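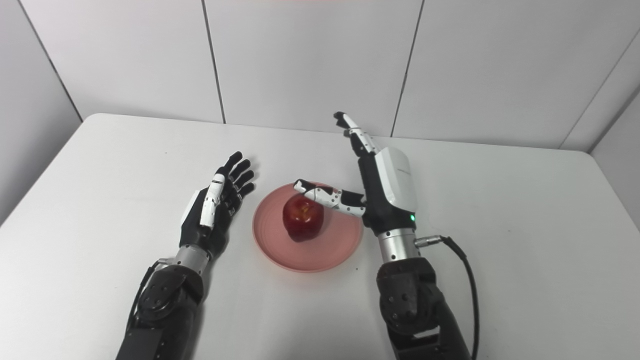 Fig. 4. Apple on the pink plate, white table.

Section 3: Setting the single-fruit place

This section covers the plate, the fruit and the table, in that order. It replaces the page in the old Borncombe handbook, which ran to 11 steps and still didn't say where the apple goes.

1. Wipe the table and let it dry. The old handbook asks for a special cleaner. Dish soap in water has done the job on every white top we own, and I have yet to see the special cleaner do it better.

2. Check the plate before you set it down. Run a thumb around the rim and turn the plate over. If you feel a chip, put it aside and take another.

Note: The Bruda catalog says its plates "center themselves" on a smooth surface. They don't. Slide the plate into place by hand and look at it from the front edge of the table.

3. Choose one apple. A deep red one shows up well on pink. Set it on the counter first and let go. If it rolls, try the next one in the bag.

4. Wash the apple and dry it completely, including the dip around the stem. Supermarket labels that say "ready to eat" are no reason to skip this.

Caution: Do not use furniture polish, cooking oil or spray wax to make the apple shine. Janelle Estrella tested all three at Lendton and ended up with a sticky plate each time. A dry cloth is enough.

5. Put the apple on the plate, stem up. Near the middle is fine. The Mottram layout sheet wants it centered to the width of a fingernail, and I doubt that any guest has ever noticed. In Fig. 5 it sits roughly in the middle, on the darker part of the dish inside the ridges.

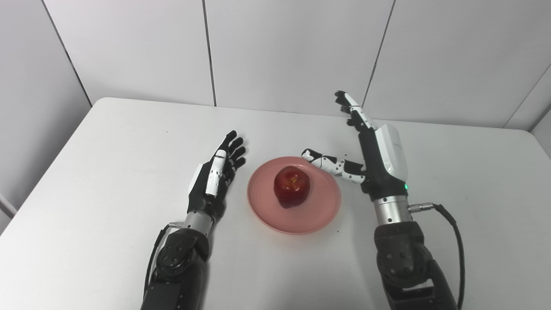
6. Step back and look at the plate from a chair. If the apple leans, turn it a little on its base. Don't prop it up with putty or folded paper.

7. Leave the rest of the table clear. Napkins and flatware are covered in Section 4, and they go down after the fruit.

Note: Ruth Rudd sets hers out on Friday for the whole weekend. Ours had a soft spot by Sunday, so I would change the apple daily whatever the storage chart says.

To order a replacement plate, ask for part 494. Part 144 is the deeper bowl and will hide half the fruit.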